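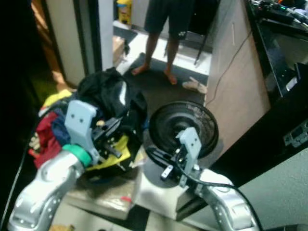
Week 4: Ants, and why your bait isn't working

Okay, picking up where we left off with trails. I had a few emails asking why I keep going on about bait when a spray kills ants right in front of you. Sure it does! But the ants you see walking across a kitchen counter are foragers, and they're a small slice of the colony. The queen is in a wall or under a slab somewhere and she never meets your spray.

So, bait. The active has to be slow. If a worker drops dead ten minutes after feeding, she never gets home to share it (remember trophallaxis from week 2, the mouth-to-mouth food passing). Boric acid in sugar water is the classic one. Keep it weak. Students always want to make it stronger and then the ants won't touch it, or they die on the way back.

Next thing is what the colony wants to eat. Sugar feeders will often switch to protein or grease when there's a lot of brood to raise. Put out a dab of each on an index card, come back in an hour, see which one has the crowd. I did this at the Tzavaras bakery with a colony I would have put at 2000 workers, and they walked straight past the jelly to get to the peanut butter.

Please don't spray near your bait. Repellent pyrethroids on the trail and bait at the end of it is money thrown away. With some species, pharaoh ants especially, spraying can make the colony split (budding), and now you've got 3 nests where you had one. Corina Lungu has a nice write-up of a budding case in the course folder, read that before lab.

Placement: along the trail, out of sun, away from kids and pets, and follow the label. The label is the law, yes, it'll be on the exam. Expect more ants at first. Tell your customer this before you leave or you'll get a call at 7 a.m.

For lab, bring your hand lens and the node key. Paraskevi Zervas is covering the second half, and she wants your sketches in pencil.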